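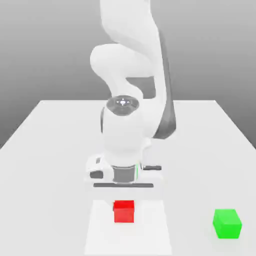 *White tabletop, gray wall.*

**Talk: Choosing White Paint (Trilalbridge library, Thursday, 7 p.m.)**

Start with the Mollik fan deck. Hold it up, let it fall open. 300 whites. Ask who has painted a room white and then painted it white again. Put own hand up first.

**Undertones**

- Every white leans somewhere: yellow, pink, green, blue. The chip hides it. Four walls will not.
- Trick: lay the chip on plain printer paper. The lean shows up fast.
- Tell the hallway story. Two coats of a white called Aken, which looked like cream in the store and like skim milk at home. Pause for sympathy. There is usually some.

**Light**

- North rooms go blue. Warm white, or buy a sweater.
- Bulbs matter as much as windows. Check the sample after dark with the lamps you own.
- Paint the sample on poster board and move it around for 3 days. People will say they did this. They did it for an afternoon.

**Sheen**

- Flat for ceilings, eggshell for walls, satin for trim. Skip the chemistry unless asked. (Last time: asked. Lost nearly the whole Q&A.)

**Trim and walls**

- Same white, different sheen is fine. Two whites that almost match look like a mistake with a receipt.
- Pass around the Bélanger boards here. GET THEM BACK.

Questions. If it's "what about gray," point at the clock.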